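Household Textiles, Week 5
Folding and Sorting Small Cloths
Notes to go with the Wednesday session, Máté Oláh

Welcome back, everyone, and thank you for bringing such a lovely heap of tea towels last time. I took home a bag of the ones left behind (they're washed and waiting on the side bench, so please have a rummage before you go). This week we slow right down and spend a whole session on something most of us have done since we were small and never been taught: folding a small cloth so that it stays folded, stacks well, and comes out of the drawer looking the way it went in.

I'll ask you to read these notes before class if you can manage it. The reading from Borbély, pages 60 to 74, covers the same ground in a drier way and has good diagrams of the book fold and the thirds fold.

1. Before you fold

Start with a clear, flat surface at a comfortable height. Pale tops are kind to beginners, as you can see the edges of your cloth plainly and notice when a corner has wandered. Give the cloth one good shake by the short side, lay it down, and smooth it outward from the middle with the flat of your hand. Don't drag at the corners! Cotton that has been through the wash a few dozen times is rarely square any more, and pulling it makes the matter worse.

Keep the unfolded things together in one place. A shallow tray with a raised rim does nicely, and so does a basin. I like a strong plain colour for the tray, so that a patterned cloth doesn't disappear into it. Take one piece out at a time, fold it on the open part of the table, and leave the rest where they are until you're ready.

2. The thirds fold

Lay the cloth with a long side facing you. Bring the left third over, then the right third on top of it, and run your palm down the length. You now have a long narrow strip. Fold the strip in half, and then in half again if your drawer is shallow. What you want is a tidy rectangle with the raw or hemmed edges tucked inside and one clean fold facing out. 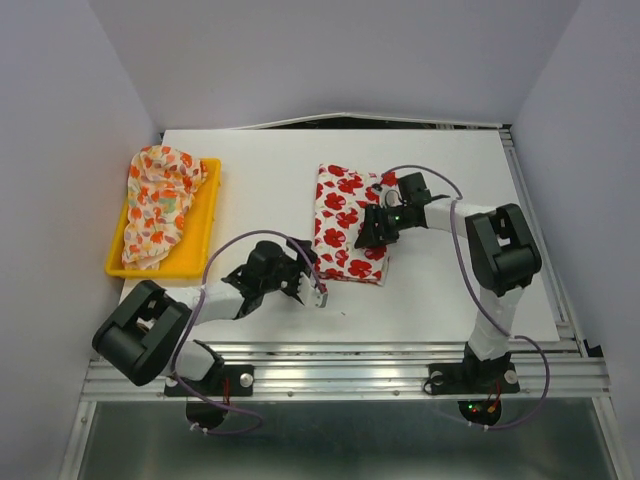
Florals need a little more thought than stripes or checks. With a big bold print, such as large red poppies on white, the whole character of the cloth is in two or three blooms, and it's a pleasure to have one of them land on the top face of the bundle. Try folding once, looking, and then shifting your first fold a few centimetres to one side. A small scattered print in oranges and peaches is far more forgiving — you can fold it nearly anywhere and it will look much the same.

3. Sorting

There are three sensible ways to sort and I've changed my mind about them over the years. By size is easiest for stacking. By use suits a busy kitchen, with drying cloths in one pile and bread cloths in another. By print is my own weakness, and the Humham sorting sheet (handout 212, the green one) allows for it under "other".

Whichever you choose, put the folded edge toward the front of the drawer. You can then lift out one cloth without disturbing its neighbours.

4. For next time

Please fold six cloths at home by the method above and leave them in a drawer until February's second session, using them as you normally would. Write down which ones came undone and how the drawer was being used. A few lines will do.

If you'd like some extra reading, the Skonddale booklet on household linen is on the shelf at 377, and the chapter on old hems is well worth a cup of tea. Bring your own iron only if you prefer it — the Prondevau room has enough for all of us, though the sockets by the window are still out of order.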